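Robot Cell Operator, Fault and Safety Work (part time)
Ganside, Cornard workshop

Ganside is hiring two part-time operators for the two-arm tabletop cell at our Cornard workshop. Both positions are on the fault project, which was opened after one of the arms failed to let go of an object when it was told to. The work is hands-on and most of it is repetitive. No degree is required.

Hours: 20 per week, mornings or afternoons
Length: 4 months, may be extended
Reports to: Njoroge Magesa, cell lead
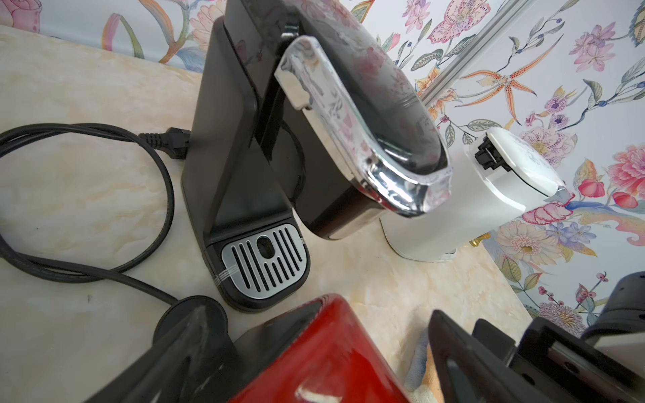 CORNARD, August

The fault is a late release. During a two-arm lift, the operator gave the open command to both grippers. The right one opened. The left one stayed closed and the arm started its return move with a coffee machine still in its fingers. The operator pressed the stop and the arm halted before it reached the rail. There were no injuries. One finger plate was bent and the coffee machine was scrapped.

We have had 17 late releases logged since then, all on the left arm. Most were short enough that the operator only noticed them in the log afterward. The Tanui controller reported the gripper as open every time, so the software allowed the next move to begin. The gripper has been swapped and the wrist cable has been swapped, and neither change cleared the fault. Until it is found, the cell runs at reduced speed with an operator at the stop button whenever the arms have power.

What you will do

You will run set handling tasks by remote control, using household objects, and record what each gripper did against what the controller said it did. Some tasks use one arm. The ones we care about most put both arms on the same object, usually a capsule coffee machine, with the grippers close together near the lid.

You will also:
Check finger plates, screws and cable runs at the start of each shift and sign the sheet.
Test the stop button before the first run.
Write up every fault, including ones that clear without help.
Reset the objects on the table between runs, with arm power off.
Keep coffee machine cords unplugged at all times.

Two-arm holds are where a late release can do the most harm, because one arm may pull against the other. You will be trained on single-arm tasks first and will not run a two-arm hold until Njoroge has signed you off.
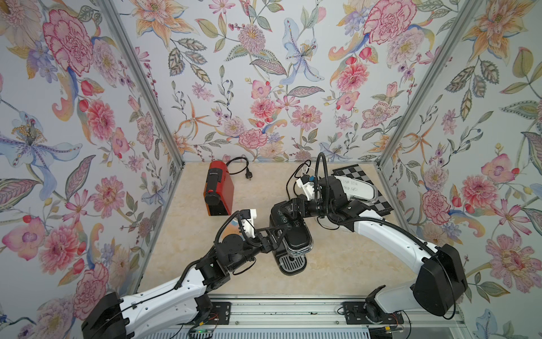
Will I have to put my hands near the arms while they are moving?
Hands stay out of the cell whenever arm power is on. If an object tips over or gets stuck during a run, you stop the arms, switch off power at the cabinet, wait for the cabinet light to go out, and then reach in. An operator who skips this will be taken off the cell.

What we are looking for

You should be comfortable doing the same short task many times and paying attention on the last one. Clear written English matters, as the fault notes are read by the Londel service team, who are not on site. Experience with shop equipment, lab work, machine repair or remote-controlled equipment is useful. We will train someone who has none of it.

You need to be able to sit at a control station for up to two hours between breaks. You also need to be willing to stop a run when you are unsure. Stopping early does not count against your numbers. Two late releases were missed in the first week when operators assumed the arm would catch up, and the stop rule was rewritten after that.

Cloth handling is also part of the job. Cloth can hang on a finger after the gripper opens, and in the log that looks a lot like a late release. You will learn to mark the two separately.
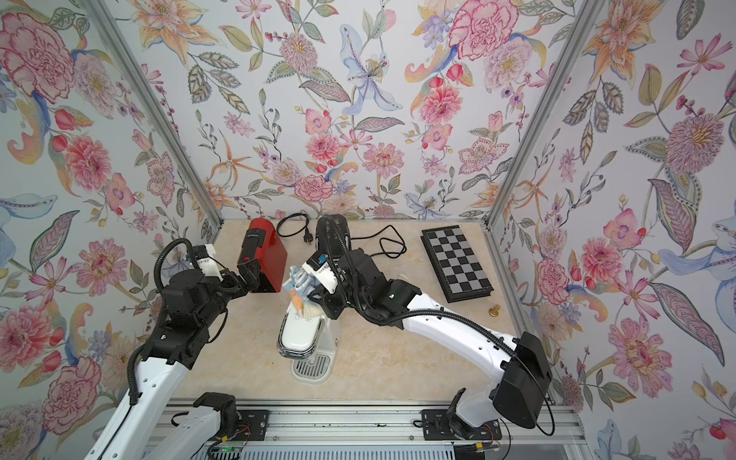 How to apply

Send a resume and a short note to Kimutai Mwakyusa at the Ganside office in Cornard. In the note, describe a time when a machine or tool you were using did something it should not have, and what you did next. A kitchen appliance or a lawn mower is fine. Please state whether you want mornings or afternoons.

Applicants we want to meet will be asked in for a visit to the workshop, which includes the safety talk and a short supervised trial on the right arm. Closed-toe shoes are required. Long hair must be tied back, and lanyards are left at the front desk.

Questions about the fault itself should go to Njoroge Magesa. Questions about pay and schedule go to Kimutai.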